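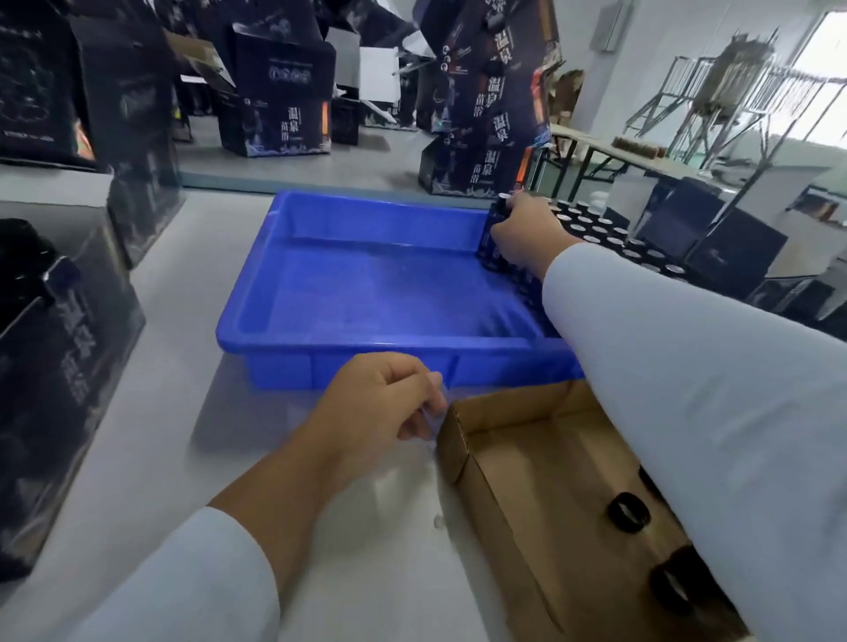 MAKERS & TRADES

The last bench

Packing is still hand work at Kimerier. Dark jars go into a blue tray, lids wait in an open carton beside it, and the finished stock is boxed in navy. The order for Brullel is 837 jars, with another 315 for Mallet. Two people share the bench until mid-afternoon, when the cartons are taped and labelled. Floor space is the main worry in October, and the aisle to the loading door has to stay clear.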